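Thread: does anyone need this much paper on a kitchen counter?

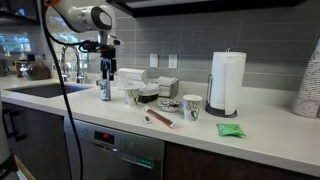 Parwood, December

1/ I've been reading the Plokeo "calm counter" guide so you don't have to. It's 64 pages. The claim is that if you keep everyday paper goods out where you can reach them, the kitchen stays cleaner. I have doubts, and I have a counter to test them on.

2/ Take stock of the paper. Folded napkins standing up in a holder against the backsplash. More napkins in a small square holder. A full roll of paper towels on its stand. Then a black tray with crumpled white tissue or napkins in it, where I suspect all the others are headed.

3/ The guide says a second napkin station "invites tidiness." Does it? My experience is that a second napkin station invites people to take two napkins.

4/ I will give the towel stand some credit. Black weighted base, curved metal arm. I've owned the light kind and you end up chasing it across the counter with one wet hand. A heavy base is worth paying for. I'm less sure it's worth what Trindetti wants for theirs, which was over $75 last time I looked. It holds a roll of paper towels!

5/ Now the cups. Paper, white, with a green and dark pattern printed on them, and perfectly nice to look at. But there's a sink right there with a gooseneck faucet, and a mug at the far end by the kettle. I have never understood paper cups within arm's reach of running water.

6/ Somebody always replies that paper cups save on dishes. Fine. They also fill the trash, and then you're taking out the trash twice as often. I'd like to see one of these guides add that up. Plokeo has a whole chapter on drawer dividers and a single paragraph on garbage.

7/ Snacks. The guide wants all food "plated or put away." So the donut-looking thing with the dark speckles gets its own little white saucer, and passes. The skinny reddish-brown stick in the clear wrapper is lying at an angle out front on the bare counter, and fails. I don't see the problem. It's in a wrapper. The wrapper is the plate.

8/ Same goes for the little silver can with the blue and white label. By the book it belongs in a cabinet. It's a small can. I can live with a small can.

9/ What I'd do, for whatever my opinion is worth: keep the towel roll where it is, on the right. Keep one napkin holder, and I'd pick the square one, because the upright stack against the backsplash is going to catch splashes from the sink sooner or later. Empty the black tray and put it in a drawer.

10/ Leave the kettle alone. Stainless, at the back, close to the water. Every organizing guide I've read wants to hide the kettle in an "appliance garage" and I'd bet every one of those authors drinks cold brew.

11/ A few people asked about the Fogh counter bins, the ones that are supposed to hold napkins, cups and snacks all in one. I looked at the listing. It has 1542 reviews and the ones I read were mostly about how fast it shipped. I want to hear from someone who has wiped under it for five months.

12/ A white counter shows everything, too — coffee, crumbs, the ring from a can. So I get why people want towels close by. I just don't buy that you need three kinds of paper to clean up after one donut.

13/ Going to try one napkin holder and real mugs through the end of the month. If the counter gets worse I'll say so in this thread.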